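Home | Features | Food | Travel | Letters | Subscribe

The slow death of the village bakery, and its rather noisy resurrection

2014-11-27
By the Features Desk

Print this page | E-mail this to a friend

The bread at Rorau used to be terrible. I say this with affection, having eaten it every summer of my childhood, and having once lost most of a milk tooth to it. The loaf came in one shape and one colour, and if you asked the woman behind the counter whether it was fresh she would look at you as though you had asked whether it was legal. People bought it by the armful. They complained about it on the way home, and the next morning they were back in the queue by seven, in slippers.

Then the bakery shut, and the village discovered that it had been in love.

I have been back four times in the past two years to watch what happened next, partly because my editor thinks I am good with rural matters (I own a waterproof coat) and partly because I wanted to know what people do when the thing they grumble about is taken away. For the first winter they drove. The nearest supermarket is 23 miles off by the valley road, and it sells bread in plastic sleeves with pictures of windmills on them. Nobody in Rorau has ever seen a windmill. The loaves were soft and white and stayed that way for a fortnight, and this was held against them.

By spring the grumbling had become practical. Flour started turning up in sheds. A man who had retired from mending pumps let it be known that he had a sourdough starter, and within a month there were so many jars of the stuff moving between kitchens that it was thought rude to arrive at a house without one. Most had names. I was given a jar myself, and killed it in a hotel room in September by leaving it on a radiator, and have not been able to admit this to anyone in the village until now.

The old bakery building, meanwhile, sat there with its blind down. It belonged to a firm called Grerum, which owns a good many shops of the sort that used to be useful, and which wrote polite letters saying that it was considering its options. It considered them for a year and a half. In the end the village bought the place by selling shares at 100 apiece, payable in instalments, and I am told that one was paid for entirely in honey. There are some 300 households in Rorau and the farms above it, and most of them now own a slice of a bakery. All of them have opinions about how it should be run.

I went to one of the meetings. It was called to decide on the oven, and lasted longer than most of the weddings I have attended. One party wanted a wood-fired oven, on the grounds that wood was what their grandparents had used. The other wanted electric, on the grounds that their grandparents had got up at two in the morning to light it. There was a third group who wanted whatever they have at Karkora, the next village down, only bigger. Karkora has had its own shared bakery since before the war and does not let anyone forget it. The bread there is very good. I was asked not to print that, and I did consider it.

Electric won, by 7 votes. The wood party took it badly and built a small clay oven behind the hall, where they bake on their own terms, and where the crusts come out as black as boots. You can buy these loaves too. They cost more, for reasons to do with heritage.

What surprised me was how little anybody wanted a better loaf. A baker was brought in, young and well trained, from a place called Alemneh on the coast, where they put figs and walnuts in things. The figs were received in silence. So were the walnuts. A braided loaf with seeds on top was described to me, by a man who had eaten the whole of it, as a bit showy. After six weeks the baker gave in and asked for the old recipe, and then came the awkward business of finding that there wasn't one. The woman in the old shop had carried it in her head and had moved to live with a daughter somewhere warm.

So they tried to remember it. For most of a month the bakery turned out trial batches and people stood about on the step chewing and frowning into the distance like wine buyers. Too light, they said. Not enough of that sour bit. The bottom used to be harder. One old boy insisted that it had tasted faintly of paraffin, and when others began nodding I could see the baker weighing up the bus timetable. 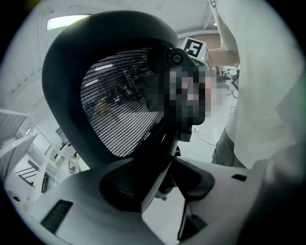 They got there by accident, as far as I can make out. Somebody left a batch to prove overnight in the cold porch, somebody else forgot to turn the oven down, and the result was a flat brown article with a crust that could have been used to wedge a door. The queue went quiet. A woman near the front bit into hers, stopped, and had to go and sit on the wall for a minute. I bought two. On the drive home I tore the end off one at the traffic lights and was eight years old again, with sore gums.

It would be pleasant to report that the bakery now makes money. It very nearly does. The shares have paid no dividend unless you count the free bun at midsummer, and the roof over the flour store is going to need doing before long, which will mean another meeting. The baker has stayed, and is allowed to make the fig loaf on alternate weeks provided it is kept at the far end of the shelf. It sells out by ten. I have yet to meet anyone who admits to buying it.

The real change is in the complaining, which is up sharply. In the old days people moaned about the bread and that was that. Now they moan about the bread, the opening hours, the paper bags, the price of the black loaves behind the hall, the smugness of Karkora and the wording of the minutes. They do it every morning from seven o'clock on the bakery step, in all weathers, holding a warm loaf under one arm and picking bits off it. The slippers are back as well. On my last visit I stood in that queue for the better part of an hour, got rained on, was told twice that I was in the wrong place, and reached the counter to find they had just sold out of everything but rolls.

I had the rolls. They were a bit hard.

Print this page | E-mail this to a friend

Back to Features | Next article | Top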